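Wednesday, September 25, 2019
Veranach bench, kitchen counter setup

OK so today was supposed to be a quick rerun of the crowded-holder trials and it ate the whole day, but I think we finally have something worth writing down! Itzel was on the controls for the morning, I took over after lunch, and Kazimír did the scoring so neither of us could be generous with our own runs.

Quick recap for whoever opens this in January and wonders what we were up to. The old policy (the one trained on the 300 single-utensil demos) does fine when a tool stands alone in its cup. Put it in with neighbors and it goes for whatever is biggest, or it closes on two handles at once and drags the whole bunch up. Rostislav's idea was to split the grasp into two stages - first pick a handle line, then approach along that line instead of straight down. I was pretty skeptical, mostly because it means another network to babysit.

Layout for the runs was the gray holder with the two cups. Left one is the hard one: spatula, whisk, the wavy-edged turner and one more slotted gray thing behind it, all some shade of gray, the turner overlapping the whisk at the top. Right one has just the wooden spoon, which is our easy control case. Middle slot stays empty. 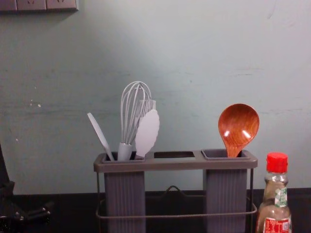
Does the handle line still help when the tool is alone in its cup?

Hardly at all. On the spoon the old policy and the two-stage one both got 11 out of 11, and the two-stage one was a touch slower because of the extra look before the approach. All the gain is in the crowded cup.

And it's a real gain there. Asked for the whisk, the old policy got 6 of 11 and the new one got 9. The two misses were both the same thing: the line came out fine but the fingers clipped the turner on the way in and shoved it against the whisk. I tried widening the opening and that made it worse (of course), so for now I narrowed it again and left a comment in the config. Vratislav thinks we should penalize lines that pass close to another tool head. Easy enough to try, he's got the Gretgate code for that somewhere.

The slotted one at the back is still a mess. The line predictor keeps giving me the turner's handle when I ask for it, and looking at the overlays I can see why, there's so little of it poking out. Didn't score those, just saved the logs under "charvat_back".

Also, note to self: re-zero the wrist BEFORE the first run. I threw out the first batch this morning over that.

Tomorrow: swap the cups left to right and see if the numbers hold, then send the table to Otakar. Itzel wants to try it with the lights off on the window side too.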